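How to Run a Robot Arm Demo at an Open Day Without Losing the Room
Last updated: April
Filed under: Workshop Guides > Automation > Open Days and Visits

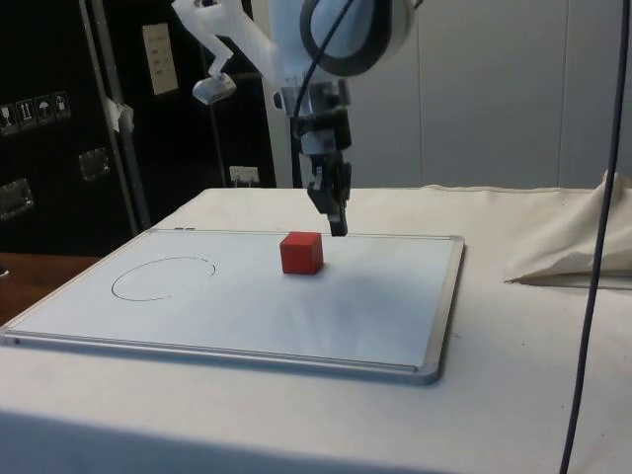 Every open day has a star attraction, and at the Duvley workshops it has been our arm for three years running, mainly for want of competition. The other choice is the laser cutter, and that trips the fire alarm. So if you've been handed the robot table and told to "keep it fun," these are the notes I wish someone had left me in the drawer.

Pick a boring task

Move one block into one circle. That's the whole show. You will be tempted to stack things, sort things or pour a drink. We poured a drink at the Rememham visit. I still have the shoes.

A small cube in a strong color reads well from the back row, and red is hard to beat. For the target, draw a circle on a whiteboard with a dry-erase marker. It doesn't have to be a good circle. Ours never close up properly at the top, and the only complaint so far came from a nine-year-old, who was right. Draw it a good deal bigger than the cube. A generous target makes everybody look competent, you included.

Set up the table

1. Put a plain cloth on the table first. It cuts the glare and stops the board from skating.
2. Lay the whiteboard flat. A slight angle to the table edge is fine, but once it's down, leave it down. If someone straightens it to be helpful, teach your positions again.
3. Put the cube toward the back of the board and the circle off to one side, so the arm has to travel. A two-inch move gets no applause.
4. Look at the cables. Follow each one with your finger through the full move, with the arm powered off. Anything that hangs near the work should hang there on purpose.
5. Find the stop button. Now find it again with your eyes on the crowd.

Teach the move

You need five positions: home, above the cube, at the cube, above the circle, at the circle. Save them with names you can read under pressure. I once called them p1 to p5, then added a p3b, and spent a good part of an afternoon apologizing to a school group.

Go slowly on the way down. Stop with the fingertips hanging a little above the board and step around to the side to look, because from the front everything seems lined up. If the gripper is off to the right of the cube or a touch behind it, fix that while you're still up high. Fixing it lower down is how you get a dent in a whiteboard.

Then run it 200 times. Yes, really. Put the kettle on. The Landeg group told us they ran theirs 1,000 times before their open day, and it failed on the first try with the mayor watching, so make of that what you like.

On the day

Run the demo every ten minutes and leave the arm at home in between. People will stand and stare at a parked robot for a surprisingly long time, and you should let them.

Talk while it moves. The arm will be slower than they hoped, and silence makes it slower. I usually ask the crowd to guess which part was hardest to get right. They say the gripper. The answer is the extension cord.

Offer a turn at the controls only at reduced speed, with your own hand on the stop. Children are careful. Engineers visiting from other firms want to see what happens if.

Questions you will get, with answers that work:

"Is it going to take my job?" Depends. Do you move one cube?

"How much did it cost?" Say you'd have to check. Then don't.

"Can it make coffee?" See above, under shoes.

When it misses

It will miss. Stop the arm, say "let's see that again," put the cube back by hand and go to home before you restart. Don't open the laptop in front of people. If it misses twice, check whether the board has moved. If it misses three times, it's break time and the laser cutter people are on.

Keep a tally if your boss likes numbers. Ours went into the Prirerden newsletter as 2,274 successful moves over the season, which sounds grand until you remember it was the same cube every time.

Packing up

Park the arm, power down, and only then touch the cloth. Wipe the circle off the same evening. Marker left over a long weekend becomes a permanent feature, and next year's circle has to go around it. The cube goes in the labeled tub. We're on our fourth cube.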